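Rulstead Publishes Setup and Maintenance Procedure for Two-Finger Gripper Cells

Revised document covers wrist camera checks, fingertip pad inspection and finger replacement

July - Rulstead, which builds and services small robotic manipulation cells, today released a revised setup and maintenance procedure for its Pukari two-finger gripper. The procedure applies to cells in which the gripper works on household articles of mixed size and stiffness, with a camera mounted at the wrist. It replaces the separate installation sheet and service sheet supplied until now.

The revision was prepared with Soylu, the integration firm that maintains Pukari cells at customer sites. It follows a review of 206 service records. The largest group of records concerned grip pads that had been left in use past the point of replacement. The second largest concerned fingers refitted slightly out of alignment after a pad change, a fault which an operator may not notice until thin objects begin to slip.

Under the new procedure, each working day starts with a wrist camera check. The operator opens the gripper fully and confirms that both fingertips, the inner face of each pad and the upper edge of the gripper base can be seen in the camera view. The arm is then brought to a low approach pose in front of a fixed object with a straight lower edge, and the position of the two tips relative to that edge is compared with the reference view stored at commissioning.
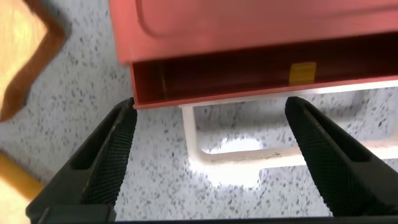
Wrist camera view with the gripper open and both fingertips just below the lower edge of a red metal box on a white tubular frame.

"The approach pose was in the old sheet, but as an optional step," said İlker Yaman, who leads service engineering at Rulstead. "Sites skipped it when they were short of time. A bent bracket or a loose camera screw shows up there first, so it is now required before the first cycle."

If either tip has moved from its reference position, the operator is instructed to stop and check the camera bracket before touching the fingers. Adjusting the fingers to suit a displaced camera was recorded as a repeated error in the review. Only when the bracket is confirmed tight may the finger mounting screws be loosened, one finger at a time, with the other left in place as the reference.

Pad inspection is now scheduled every 168 operating hours. Both pads are wiped with a dry lint-free cloth and examined under a hand lamp held at a low angle to the surface. Dust and pale scuffs that wipe off are disregarded. A pad is replaced if the texture has worn smooth at any point near the tip, if an edge has lifted, or if the two pads no longer meet evenly when the gripper is closed on a paper strip. Pads are replaced in pairs. The recessed channels on the outer side of the fingers are brushed out at the same inspection - crumbs and fibers collect there and can work their way down to the base.

Finger replacement is set at 2000 operating hours, or earlier if a crack is found at the root. After any finger or pad change, the cell must pass a function check on a countertop before it is returned to service. The check uses articles the cell handles in normal work and must include one flat item, one long item with an uneven profile, and one item with a handle.
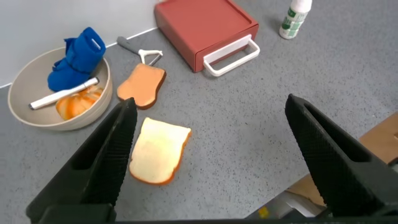
Force limits are set during this check. The operator begins at the lowest setting and raises it one step at a time until the flat item can be lifted and held without slipping. The value is entered in the cell log with the serial numbers of the pads. Soft items are given a separate, lower limit, and the procedure asks that it be tested on a fresh sample each time, as a sample that has been squeezed before gives a misleading result.

Lighting is treated as part of the setup. Glossy floors and light-colored stands can produce washed-out patches in the wrist view, and exposure should be set with the arm in its lowest working pose. Daylight from windows should be taken into account where the cell runs past 4 p.m.

"Most of our call-outs end with a screwdriver and a cloth," said Aslı Uysal, field maintenance lead at Soylu. "With the log filled in properly, we can usually tell by phone which of the two to ask for."

The procedure is identified as document 803 and is available to registered Pukari sites through the Rulstead service portal. Printed copies will ship with replacement pad sets. Existing cells need no new hardware, although sites using the earlier Ziltness camera bracket should request the supplementary torque table before carrying out the first check.

Service and documentation inquiries: Rulstead Service Engineering, Pukari support desk.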